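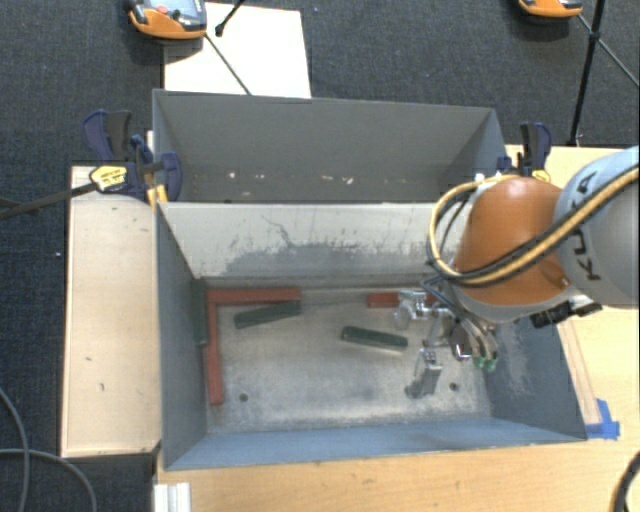 Screen & Story

The coat that outlived three captains

There is a particular pleasure in watching a long-running fantasy series and noticing that somebody is wearing somebody else's clothes. I don't mean a mistake. I mean the sort of thing Flonevness has been doing since its very first run, where a coat turns up on a new pair of shoulders and the show trusts you to remember whose it used to be.

If you have never seen it, Flonevness is set in a harbour town of the same name, at the far end of a sea that freezes for half the year. The coat belongs, to begin with, to the captain of the Gaven, the one ship that still makes the winter crossing. It is long and heavy, the colour of wet slate, with a collar that can be buttoned right up over the mouth. In the opening episode we see it before we see the captain's face, hanging on a peg and dripping on to the floorboards, and I remember thinking (over a bowl of soup, at a quarter to eleven at night, when I ought to have been in bed) that I would probably be watching this programme for years.

The first captain wears it for 19 episodes. Then comes the business with the ice, which I won't spoil, and the coat goes to the ship's navigator, for whom it is far too big. The wardrobe team left it that way. The sleeves are turned back twice, and for most of the second series there is a small, fussy gesture of pushing them up before any important conversation. By the third series the sleeves have been taken in, and the gesture stays - a lovely bit of acting, pushing at cuffs that no longer need it.

The third owner is the one people still argue about. Engebretsen, the harbour clerk, buys the coat at auction for 3000 marks, which is more than a clerk in that town could possibly have, and wears it to sign away the Gaven herself. I was furious at the time. I have softened since, partly through watching the whole thing again last April with a heavy cold, and partly through noticing how unhappy Engebretsen looks in it. The collar is never once buttoned. There is a new lining too, a rather nasty mustard yellow, and you only glimpse it when the wind gets up.

All this was put together by Fundum, the small studio that makes the series, and fans will tell you there were 4 versions of the coat in use at once by the end: a clean one, a torn one, a light one for running about, and one for the water tank. Look closely at the storm episode and you can spot the change between two shots, as the second button from the top goes from horn to brass and back again. I find I rather love it for that.

Episode 50 brings the coat home to its peg. Who hangs it there is a question for another month, and for readers who have got that far. The next series begins in the autumn, and I already have the soup planned.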